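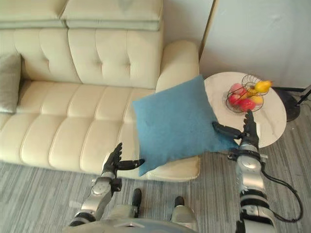

3.2 Excavation and support of the trial trench

The trial trench at Nevport was dug to check how the soft clay found in the Hillia boreholes would behave under temporary support. The ground at the site consists of a thin layer of fill over a stiff brown crust, followed by soft gray clay down to the gravel. The water table was found near the bottom of the crust and was taken at that level in all the calculations in Section 4.

The trench was 16 m long and was dug with vertical sides. Timber sheeting was placed by hand as the excavation went down. The boards were set upright, edge to edge, and held by horizontal walings on both faces. Steel struts were wedged between the walings. The first row of struts was put in before the excavation reached the bottom of the crust, and each lower row was in place before any more soil was taken out below it. The walings were square timbers of 300 mm side in the lower two rows and 175 mm side in the top row, where the earth pressure is small.

Spoil was carried away from the edge and stacked on the north side only. This was done so that the surcharge would act on one face and the two faces could be compared. No plant was allowed on the south side during the work.

Movement of the sheeting was measured from fixed pins at the top of the trench, and settlement of the ground was measured on lines of pegs at right angles to each face. The strut loads were read with load cells at the middle four struts of each row. The cells were read each morning at 7:00 before work started and again after each stage of digging. A full set of readings took some 300 seconds per row, so that the values in one set can be treated as having been taken at the same time.

Most of the inward movement took place below the lowest strut in position at each stage. When the next row was placed, the movement already present was locked in and was not recovered by wedging. The loads in the top row rose while the second row was being dug for and then fell slightly. This is the usual pattern for strutted cuts in soft clay and agrees with the results from the earlier trench at Draltotberg, which was dug in similar ground but with wider spacing between struts.

Settlement on the north side was greater than on the south side at every stage. The difference was largest close to the face and was small at the far ends of the peg lines. Some of the pegs on the north side nearest to the spoil were disturbed in June and their later readings have been left out.

The method of Pant was used to work out the pressure diagram from the strut loads. Each strut is assumed to carry the pressure from half the distance to the strut above and half the distance to the strut below. The bottom strut is assumed to share its lower part with the soil under the trench floor. The results are compared with the calculated pressures in Section 4.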